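Prama Dining Room and Bar
Progress report to Workent, second quarter of operation

Summary

The dining room has now completed its first full quarter with the revised menu. The kitchen served 1287 covers in March, against 500 in the opening month. Revenue from food passed revenue from drinks for the first time.

Menu and suppliers

The short lunch menu was introduced as agreed. Sandwiches and chilled soups account for most weekday orders, while the evening menu continues to depend on grilled fish. Hukico supplies all fish and shellfish under the contract signed last fall. Two deliveries arrived late and the evening menu was reduced on both occasions; the supplier has since moved our drop to 6 a.m.

The bar list was cut in length. House lemonade and iced tea were added for lunch guests and are selling steadily.

Staffing

Two line cooks and one bartender were hired. One server position remains open. All kitchen employees have renewed their food handling certificates.

Premises

The grant installment for the walk-in cooler has been spent in full. Installation by Yokoyama was finished on schedule – the final inspection is still pending with the county. Seating on the patio will remain closed until the drainage work is done.
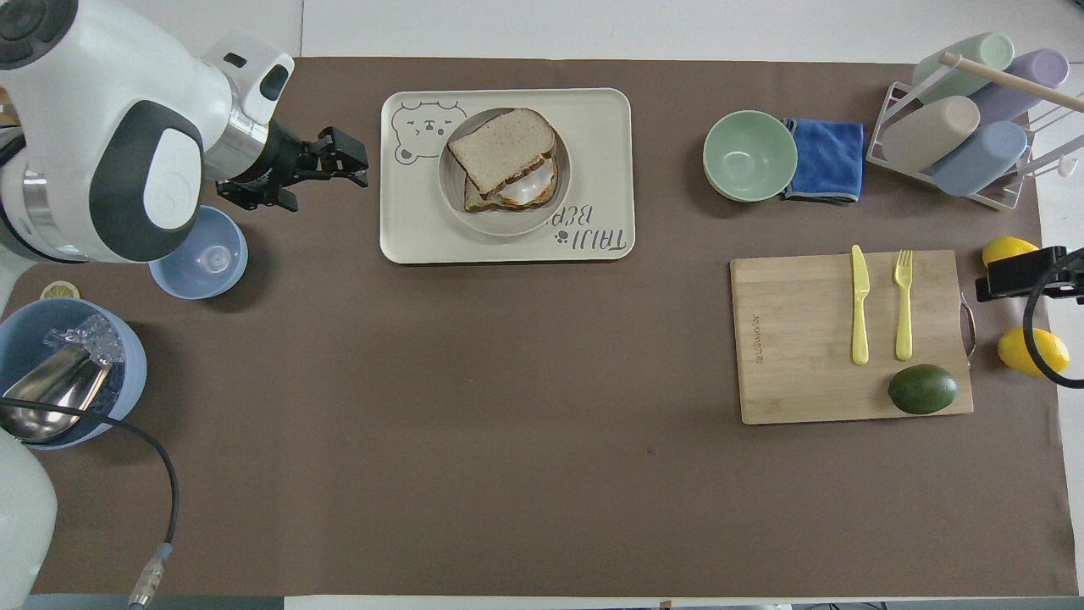
Table setting with ice bucket, scoop and lemon slice.

Next quarter

Management requests release of the third installment on the original terms. Planned work includes the patio, a printed catering menu, and 231 replacement place settings. Catering will be limited to parties of 200 or fewer until the open position is filled.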